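Section 4 – Setting the Fruit Plate

For Stineo breakfast room and side tables. Read the whole section before you start, it's short.

You need: one round plate, one printed tablecloth, one folded cloth strip, fruit for the day. Plates and cloths are on the Rorkmont shelf unit, row 6. If row 6 is empty check the dish rack first.

4.1 Cloth

1. Wipe the table. Let it dry. A damp top marks the cloth.
2. Lay the cloth print side up, hem even on both long sides.
3. Smooth from the middle out. No iron on the table.
4. Lay the folded strip toward the back. Stitched edge showing.

Note – frayed corners go to the mending basket in September with the rest. Until then keep using them. Don't pull the loose threads and don't trim them.

4.2 Plate

5. Check the rim for chips. Run a finger round it. Chipped plate = out, no exceptions.
6. Set it down flat on the cloth. Lift to move it, never drag. Dragging bunches the cloth up and you start over from step 2.

CAUTION: fluted plates hold water between the ridges. Dry them with the thin towel (Rimkutė, the waffle one), working from the center to the rim. Fruit left sitting in water goes soft underneath and you won't see it till its too late.

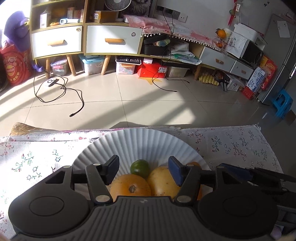

4.3 Fruit

Wash and dry each piece before it goes on the plate. Large fruit first, small fruit last. Let the big ones touch, they hold each other still. Stem scar up where you can, like the large orange one toward the front, so guests see the fruit is whole and you can check the stem end for mold at a glance. The small green citrus goes on after the big ones are settled. Specks on yellow skin are fine, soft spots are not. Keep the pile to one layer – a second layer rolls.

7. Press each piece lightly. Soft = kitchen, for juice.
8. Turn any bruise you can live with to the underside. Big bruise, swap the fruit.
9. Step back and look from the door. Fix gaps.

Note: the fluted plate takes up to 4 large pieces. More than that use the Prevon bowl, item 515 on the stock sheet.

4.4 During the day

10. Check at 10 a.m. and again after lunch. Refill from the crate, not from other tables.
11. Peel left on the cloth – lift it off, dont rub. Citrus oil stains, see page 33.
12. Last check at closing. Fruit to the cooler, plate to the sink, shake the cloth outside.

CAUTION: no knives on the fruit plate. Knives scratch the glaze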